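Buy the boring stuff first

I have sat through a lot of budget meetings for robot arms, and they all go the same way. Someone puts up a slide with the arm on it, everybody leans in, and for an hour we argue about reach and payload. Then, with five minutes left, somebody asks about the gripper, the stand, the spare cables, the software seats and the person who's going to run the thing. "We'll sort that out later," says whoever owns the slide. I've been whoever owns the slide, so I'm allowed to complain!

My opinion, after doing this at Posero for long enough to have made most of the mistakes myself, is that the arm should be the last line you fill in. Start with the job. What is it going to pick up, off what, and how often will that change? If you can't answer that in plain words, you aren't ready to call a vendor, and you certainly aren't ready to call three of them.

My old boss Gerrit Van Acker used to make us keep 90 days between "we want one" and "we ordered one." I hated it. I was sure Goossens down the road would be up and running while we were still filling in spreadsheets. They did order before us, in June, and then spent the fall hunting for money to pay for a second gripper and a decent pedestal. We spent our waiting time in simulation, on a project we called Findunov, and it was the cheapest part of the whole plan. The first line I'd written for it was $3,000 and I got teased for that, because the arm was going to cost so much more. Fine. It was still the line that changed our minds about what to buy.

People think of simulation as something you do after the purchase, to program the robot you already have. I'd turn that around. You can put a virtual arm next to virtual furniture, throw some everyday clutter on top and find out whether the reach you're paying for is reach you need. We ran 200 layouts before we talked prices with Plostov, and we walked in with a much shorter wish list – and a much calmer finance department.
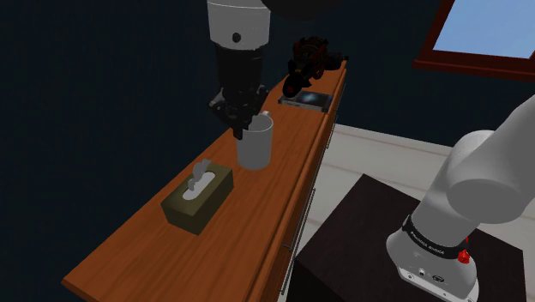
Should a small team pay for simulation before it has picked a robot?

I think it should, as long as the money is set aside as its own line and somebody has real hours to spend on it. A license that sits unopened is just one more thing to renew.

And please, write down the hours. Software and hardware come with invoices, so they get into the budget by themselves. The afternoons your best technician spends moving a pretend mug two inches to the left don't, and they're what you're going to run short of first.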